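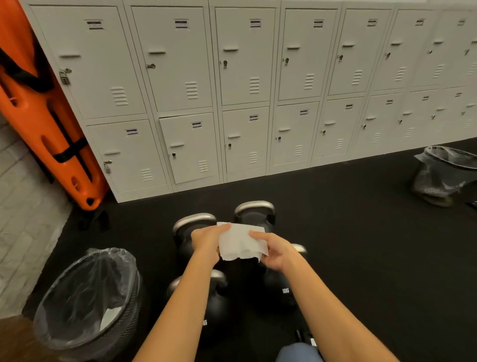
Volume 2 of Algate finally turned up, so that's what this one is mostly about. Quick one this time, I've got a stack of returns to shelve and the shop opens at ten. For anyone new - Algate is the manga about a girl who inherits a run-down boxing gym from an aunt she barely knew, and has to keep it going through one August so the landlord won't sell it. Comedy mostly. Volume 1 was fine. Slow. Volume 2 is where it gets going, and a lot of that is the cleaning chapter, which I've now read three times. She can't box, can't fight, can't do the accounts, so she cleans. Whole chapter. Nearly no dialogue. If you've ever stood over a huddle of black kettlebells with a crumpled paper towel between your hands, one with 12KG in white on the side, you'll know how much there is to wipe in a place like that, and the artist clearly does too. Every handle drawn. Lovely stuff.

The rest of the volume is the rival gym plot. Less sure about that. The rival owner is a bit too much of a villain for a book this gentle, and his big speech runs on for pages. But there's a good training bit in the rain and the last chapter ends on a proper cliffhanger, so I'm in for volume 3 whenever that is. No date yet, please stop asking me at the till. I'll put it in here when I know.

Translation is better than last time. The jokes land now. Sound effects are still left as they are with tiny notes in the margin, which I like and half of you hate. Paper is thinner than volume 1 though and there's some show-through on the darker pages, worst in the night scenes. Have a flick through before you buy if that bothers you.

Age wise, fine for teens. Bit of swearing, some bruises, nothing nasty.

Other arrivals

Cidik 13. Yes, really, 13 volumes and they still haven't got out of the tower. I've given up defending it. The art is as good as ever and the two-page spread with the lift shaft is worth the price on it's own, but the story has been treading water since the sister left. If you're reading it you'll get this one anyway. If you're not, don't start here, start at volume 1 and stop when the arc with the clockmaker is over. You'll have had the best of it.

Ovamach, the one-shot. 78 pages, big format, out of nowhere. A delivery rider in a city with no street names. Gorgeous and odd and over in half an hour. I don't really know what the ending means and I don't much mind. We only got a few in and two are already spoken for, so shout if you want one kept back.

Vieira box set. The complete run in a slipcase with the colour pages put back in. It's heavy. It's not cheap. But the old single volumes have been going for silly money secondhand and half of them fall apart at the spine, so if you've been waiting this is the one to get. The extra booklet is just sketches and a short interview, nice to have, no new story. One of our copies has a dented corner on the case, money off that one, ask.

Reading log

Somebody asked how far I'd got with last years pile. The list was 139 series when I started it and I've dropped more than 13 for being dull, which feels like progress. Rule now is three chapters and out. I used to give everything a full volume and that way lies misery. Exceptions for anything with a good dog in it.

Currently on the go: a cooking one where they never seem to eat anything, and a ghost story set in a ferry terminal that I want to like more than I do. Will report back on both. The ferry one has wonderful backgrounds and characters who all have the same face, so I keep having to flip back to see who just died.

Bits and pieces

Reading group is doing Algate next, both volumes, so that's easy for once. Come even if you've only read the first. We won't be careful about spoilers, sorry, tried that last time and it was a very quiet evening.

Trade-ins - we're full up on the big long-running fight series. Can't take any more until some of it shifts. Still want romance, horror, anything about food, and complete sets of pretty much anything. Please check for missing dust jackets before you carry it all up the hill.

Standing orders are held for a month. After that they go back on the shelf, and I've been soft about this so I'm saying it again. There's a box with some of your names on it that is getting in the way of the kettle.

Next newsletter when Cidik 14 is out or when I've got something to say, whichever is first.

Sent 2025-03-01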